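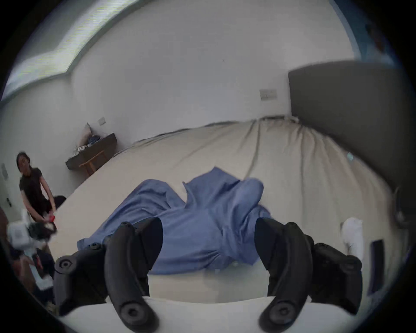

**ledgerline:** The clause is the problem, whatever the press release says. If the agreement lets Huttunen use your name and logo on packaging in return for 2 percent of sales, you have a commercial co-venture. Calling it a "partnership" in the announcement doesn't change how a state regulator will read it. Check registration before the first box ships.

**grantdesk_ill:** Understood on the label. Our version has two documents: a gift agreement for a flat amount each year, and a separate logo license with no fee attached. The percentage only appears in a side letter. Does the side letter pull the whole thing into co-venture territory, or only the product campaign?

**ledgerline:** Only the campaign, if the documents are cleanly separated. Most aren't. Look for an "entire agreement" clause in the gift agreement. If it's there and the side letter predates it, the side letter may be dead and you have no enforceable right to the percentage at all.

**mossbank:** I'd go further and say kill the side letter. We had a similar setup with Folletti when they sponsored the Illdale shelter network. Percentage of sales, quarterly statements, no audit right. The statements came late and had one line on them. We couldn't test the number. Flat gift next time, paid up front.

**grantdesk_ill:** Flat gift is what the board wants too, but Huttunen's marketing people want something to print on the box. "A portion of proceeds" is their draft wording.

**ledgerline:** Don't accept "a portion of proceeds." State the amount per unit or the percentage, the dates of the campaign, and any cap or guaranteed minimum. Some states require a good part of that anyway, and the ones that don't will still take complaints about vague claims.

**parallel_file:** Disagree with mossbank on killing it. A guaranteed minimum fixes most of the risk. Ours reads: the sponsor pays the greater of the guaranteed minimum or the stated percentage, statement due 14 days after the end of each quarter, books open to inspection on written notice. The sponsor signed it without edits. The missing audit right was a drafting failure – it says nothing about percentage deals as such.

**mossbank:** An audit right you can't afford to use is decoration. Who pays?

**parallel_file:** Sponsor pays if the underpayment is over a threshold. We pay otherwise. Standard cost-shifting language, same as any royalty contract.

**mossbank:** So you spend the money first and find out afterward whether you get it back. For a group our size that's a no.

**quorum_call:** Separate point. Has anyone looked at the tax side? A bare acknowledgment of a sponsor is one thing. If the release says the product is good, compares it to others or tells people to buy it, you're drifting toward advertising, and the payment may not be treated as a qualified sponsorship payment. A payment that depends on sales isn't the same animal as a flat one either. Send the draft release to whoever prepares your 990.

**grantdesk_ill:** The draft calls their blankets "the best choice for families." I take it that comes out.

**quorum_call:** Yes. Name, logo, location, a neutral product description. Stop there.

**heronry:** Is anyone reviewing this for you? Trustison has a pro bono intake for nonprofits with a budget under their limit. They turned our license around in one round. The intake form wants the draft agreement attached as a single PDF, and the form text field cuts off at 800 characters with no warning, so write it elsewhere and paste.

**ledgerline:** Second the outside review, with a caution: run the conflict check first. Big firms often act for the sponsor or its parent. We lost most of August that way.

**grantdesk_ill:** Will submit to Trustison this afternoon. Revised ask to Huttunen: flat gift, license revocable on 30 days' notice, campaign moved out of the side letter into its own contract with a minimum. All 50 states are on their distribution list, so registration goes on their side of the table where the law allows it.

**ledgerline:** "Where the law allows it" is doing a lot of work there. In some places the filing or consent is yours regardless. Put a schedule in the contract listing each state, who files, and by when, and don't let product ship to a state until its row is complete.

**mossbank:** Still say flat gift only. But the schedule is a good idea and I'm borrowing it.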